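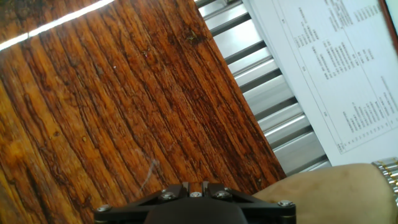

What does a support surface contribute to the retrieval of a hand clamp? It sets the height, tilt and friction of the clamp at rest, and so decides which parts of the frame and screw are free to be held.

3.2 Board and clamp

The work surface in the Honadville trials was a wooden board laid on a ribbed aluminum table. We kept the grain and knots of the board as found and did not sand or refinish it. The clamp was a C-clamp with a black frame and a threaded steel screw, listed as item 6 in the Kvam tool inventory. Its mass is concentrated toward the screw, and a lift taken at the far end of the frame therefore produces a turning moment about the grip.
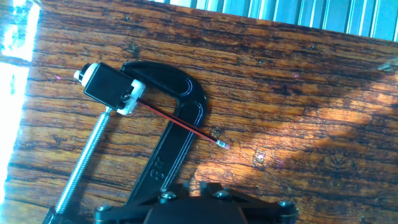

Placement was varied between trials. The angle between the screw and the grain was drawn from a fixed list, and the clamp was always laid flat. A total of 400 placements were recorded in March under daylight, with no blinds or added lamps. Illumination was logged but not controlled. Placements in which the clamp overlapped the board edge were discarded and redrawn. Labels for the frame, screw and handle were entered in Ikora, following the Pronumer part scheme.

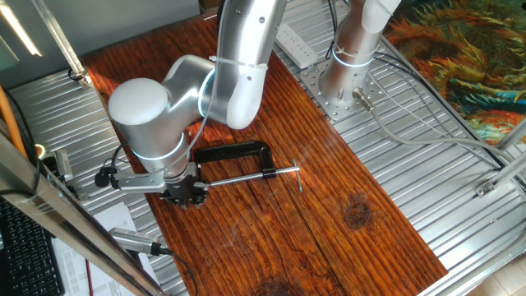

Figure 3. C-clamp on the wooden board, with the gripper at one end of the clamp.

Glare was treated as a property of the surface and annotated separately from the clamp.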